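4.2 Comparing the two hand-held grippers on small objects

Our arm trials in Section 3 left one question wide open: how much of a policy's trouble with small, smooth objects comes from the gripper used to collect the demonstrations? To find out, we put the Coltby and Prulari finger sets through the same tabletop tasks, with the same camera mount and the same two operators. Each finger set was used for 300 demonstrations, split evenly between a pick task and a two-handed task in which both grippers work on one object.

The two-handed task turned out to be the most fun to study, and also the hardest. Operators had to bring both tools in over an object lying flat, agree on who would grip first, and keep the tips from bumping into each other. A gripper camera sees this very differently from a fixed one. The second tool and the hand on it can fill much of the view at the moment when the object matters most (Figure 6).
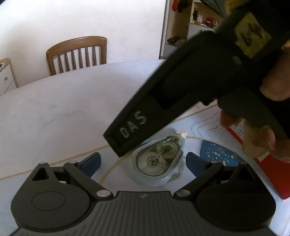
Figure 6. View from the camera on one gripper during the two-handed task. The correction tape dispenser lies between the blue pads, with the second gripper's handle reaching in over the table.

We chose the correction tape dispenser because it asks a lot of a vision system. Its casing is transparent, and its outline is easy to lose against a white tabletop. We were delighted to see how well the wide view coped with it! Keeping both pads in sight gave the policy a steady reference, even when the object itself was hard to pick out. Wekesa Rashidi had argued for this framing from the start, and the results are firmly on his side.

With the Coltby set, 15 of the 300 demonstrations had to be thrown out for lost tracking. With the Prulari set the number was 51, nearly all of them from the two-handed task. Going back through those recordings, we found that the operators tended to tilt the Prulari tool further to see past their own fingers -- a habit that swung the camera away from the table.

Grip strength mattered less than we expected. Both sets held the dispenser firmly once the pads had closed on its long sides, and swapping the trigger spring for a stiffer one changed very little. Approach angle is a much richer subject, and we take it up in Section 4.3 with a further 100 demonstrations per set, recorded by Sanne Wouters and Koen Dierckx.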